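I've been sitting on this one since July, when a preprint with a very dull title landed in my inbox and I very nearly deleted it. Glad I didn't! The paper's now been through review and came out properly this morning, 13 September 2021, so I can finally bang on about it to people other than my dog.

The short version: a small optics group at the Stukell Institute has made a flat sheet of patterned silicon that changes the colour it reflects when you stretch it, and then goes back to exactly the colour it started with when you let go. Exactly is the word doing the work there. Stretchy colour-changing films have been kicking around labs for years, and they're lovely to look at, but most of them drift. You pull them, they go from red to green, you let go and they come back a slightly different red. Do that a few hundred times and you've got a very pretty bit of plastic that's no use for measuring anything.

The Stukell sheet, which the group calls Stovov (I asked, it's a nickname that stuck and there's no acronym hiding in it), was stretched and released 802 times on a little motorised stage. At the end of it the reflected peak was sitting where it had been at the beginning, as near as their spectrometer could tell. I've read that section of the paper three times now and I still can't find the catch, although I do have a couple of grumbles that I'll get to.

So how does it work? I'll have a go, with the usual warning that I'm a lapsed physicist who mostly writes about telescopes.

Picture a rubbery backing with a forest of tiny silicon posts standing on it. Each post is smaller than the wavelength of visible light, and each one acts like a little antenna for a particular colour. Put lots of them in a regular grid and they start talking to each other, so the colour you get back depends on the shape of each post and also on how far apart they all are. Stretch the backing, the gaps change, the colour shifts. That bit's old news and you'll find it in plenty of papers.

The trouble has always been the backing. Rubber is a messy material. It creeps, it remembers where it's been, and it never quite relaxes to the length you had before. What the Stukell people did was stop relying on the rubber for the spring. They cut a network of hair-thin silicon nitride ribbons between the posts, folded back and forth like the bellows on an accordion, so that the thing pulling the posts home is a crystal-clean, stiff material being bent only a tiny bit in each fold. The rubber's still there, but it's mainly along for the ride and keeping the dust out. 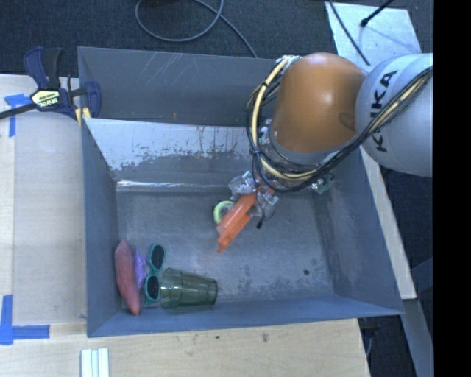

*Photo: Esska*

I love this sort of trick. Silicon nitride is brittle stuff, and if you grabbed a plain strip of it and pulled, it'd snap well before you saw any change in colour. Fold it up small enough, though, and the overall sheet can stretch by 6 per cent while each individual bend barely notices. It's the same reason you can make a spring out of steel wire when a straight steel rod hardly stretches at all. Cutting and folding your way around a material's bad habits has been quite the fashion in optics lately, and I'm not sick of it yet.

The spacing between posts at rest is 419 nanometres, which puts the resting colour somewhere in the deep orange-red. Pull it to the limit and the peak moves far enough that you'd notice by eye under a decent lamp, though it isn't the full rainbow you sometimes see in the press pictures of softer films. That's grumble number one. If you want a party trick, this isn't your sheet. If you want to know how much a bridge cable or a bit of pipe has stretched since last winter, without running any wires to it, then I reckon it's a much better bet.

Grumble number two is size. The finished sample is tiny, a square you could lose under a fingernail, and it was written with an electron beam, post by post. It took 147 hours of beam time to do the one they report on. I remember booking beam time as a student and I felt slightly faint reading that number. The authors do say the pattern could be stamped instead, using a mould, and they show a small test patch done that way. The stamped patch works, but the colour's noticeably muddier, and they're upfront that some of the ribbons didn't come out cleanly. I appreciated that. It would've been easy to leave it in a drawer.

There's also the matter of temperature, which I thought would be the killer. Silicon's optical properties wander about when it warms up, so a sensor like this could easily mistake a sunny afternoon for a stretch. Their answer is to put a second, smaller grid of posts right beside the first on a patch that's anchored so it can't stretch. Both patches warm up together, only one of them gets pulled, and you compare the two. Simple, and a bit cheeky -- I gather people have done similar things with fibre sensors for ages, so they were hardly going to be shy about pinching it.

The modelling side deserves a mention too, because it's where I got lost and then got interested. Working out how light bounces around thousands of posts connected by wiggly ribbons is a nightmare if you do it by brute force. The group wrote a bit of code called Stan (no relation to the statistics package of the same name, which is going to confuse everybody, and I've told them so) that treats one post and its share of ribbon as a unit, solves that properly, and then works out how the neighbours nudge it as the sheet deforms. It runs on an ordinary desktop. They've said it'll be released with the data, although when I looked at lunchtime the link in the paper went to an empty page. I'll keep checking.

What I'd really like to see next is someone leave one of these outdoors. All of the stretching so far was done in a nice quiet lab, in one direction, slowly, with nobody slamming doors. Real structures twist as well as stretch, they shake, and they get rained on. The paper has one short paragraph about pulling at an angle, and it says the reflected light starts to split into two polarisations with slightly different colours. They treat that as a nuisance. I wonder if it's the best thing in the whole paper, as you could in principle read off the direction of the strain as well as the amount, from the one patch, with a polariser and a bit of patience. I emailed to ask and got a friendly reply saying they're "looking at it", and that could mean anything from a finished draft to a scribble on a whiteboard.

Anyway, the paper itself is free to read and the supplementary file is worth the download for the electron microscope pictures alone, especially the close-ups of the ribbons mid-stretch. If you've only got five minutes, skip the introduction and go straight to the section on cycling. And if any of you work with stamped optics and know why the ribbons might be tearing at the corners, please drop me a line. I've got a theory about the mould release, but I've been wrong about mould release before.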